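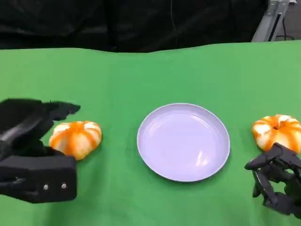 Figure 1. Station layout at the start of a trial: two-jaw gripper on the left, multi-fingered hand on the right, plate between them.

Comparing a Two-Jaw Gripper and a Multi-Fingered Hand on One Table

Prepared by Rosângela Andrade for the Laltville end effector bench

Purpose

This procedure is for operators who need to compare two end effectors under the same conditions. It covers station setup, the wrist camera check, the two-sided handoff and the scoring of trials. It does not cover arm calibration, which must be complete before the procedure begins. Readers using the Vereo controller should load the slow motion profile. Readers using the Hudow controller should follow the same steps and set the speed limit by hand.

Before You Begin

Confirm that both arms are in the home position and that the emergency stop has been tested on the day of use. Spread the green cloth over the table and pull it flat by hand. Small creases are acceptable; a raised fold in the path of either end effector is not. Set the plate in the center of the work area and place one ribbed pumpkin on each side of it. The plate should be empty at the start of every trial.

Record the cable routing at both wrists. A cable that tightens during a reach will change the result, and the trial must be repeated.

Step 1. Check the Wrist Camera View

Open the wrist camera feed and bring the jaws nearly together with no object between them. Both fingertips must be visible. If either tip is hidden, loosen the camera mount, turn it and tighten it again. Objects on the far side of the fingers may be partly covered. Note how much of the plate remains in view, as this affects the placement step.

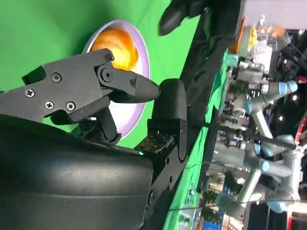

Figure 2. Wrist camera view with the jaws nearly closed. The plate and the orange object are partly behind the upper finger.

Save one still from the feed under the name of the trial set. Operators working with the Ninh logging tool may attach it to the first record.

Step 2. Set the Closing Force

Begin at the lowest force setting that the controller accepts. Close the jaws on the object, lift it slightly and wait 6 seconds. If it slips, return it to the table, raise the setting by one level and repeat. Do not raise the force while the object is in the air. Once a setting holds, use it for the full set.

The multi-fingered hand is adjusted in a different way. Set the finger curl first and the force second. Too much curl will push a round object out of the grasp before the fingertips reach it.

Step 3. Perform the Handoff

Move the two end effectors toward each other at the slow speed. The receiving side approaches from above and must make contact before the giving side begins to open. Operators should watch for three common faults.

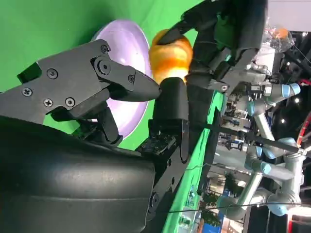 The first is early release, in which the giving side opens before the grasp is secure. The second is crossed fingers, in which a finger of the hand enters the space between the jaws. Stop both arms at once if this occurs, and back the hand out along the path by which it came. The third is a turned object. A turn is not a failure, but it should be written in the notes column.

Step 4. Approach from Above

Repeat the pick with the two-jaw gripper pointing down. Lower the arm in short moves and pause when the fingertip is just clear of the object. Check the side clearance before going lower. Motion blur in the camera feed can make the gap difficult to judge, so allow the image to settle at each pause.
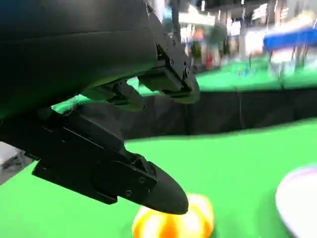
Figure 4. Fingertip just above the striped ball during the overhead approach.

Step 5. Score the Trials

Give each trial a score of 2 for a clean pick and placement, 1 for a completed trial with a slip or a second attempt, and 0 for a drop or a stop. Keep separate sheets for the two end effectors. The current bench record holds 600 trials, of which 281 used the multi-fingered hand. Scores from different force settings must not be combined.

At the end of the session, return both arms to the home position, power down the controllers and submit the sheets with the saved camera still. The next revision of this procedure is planned for March.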